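Round patio or square? (first house, small yard)

gunmont_greg
Posted Mar 2, 2022
So excited, we finally have a yard! What shape would you pour?

kumudini_j
Round, every time! Mine:
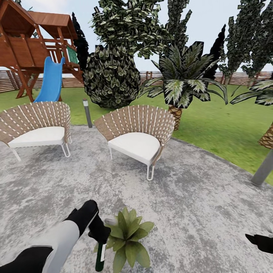
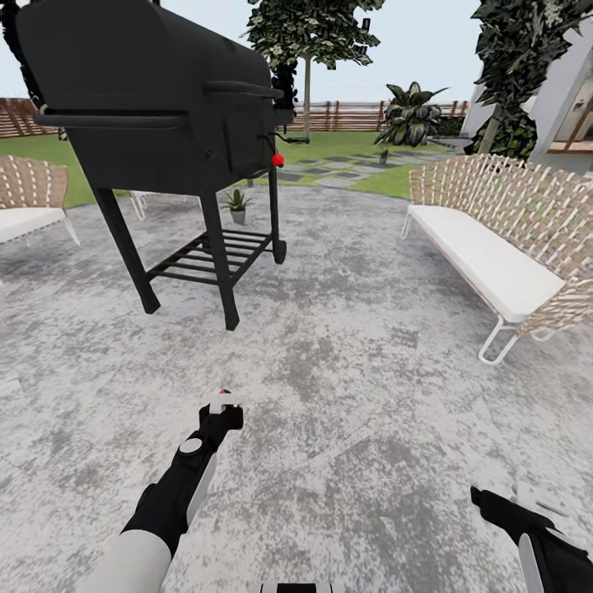
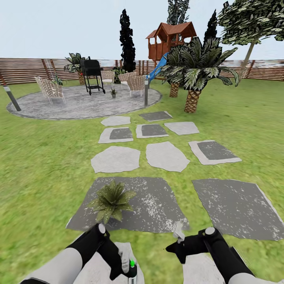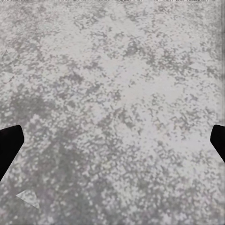 Budget first, though. I saved 20 a week and it added up so fast! Get the curve staked out before anyone quotes, and go speckled gray like mine if you can, I love it.

noguchi45
Disagree! Square is cheaper to form and furniture fits the corners.

kumudini_j
Corners collect leaves :) Round!

gunmont_greg
Ha, okay, staking a circle Saturday.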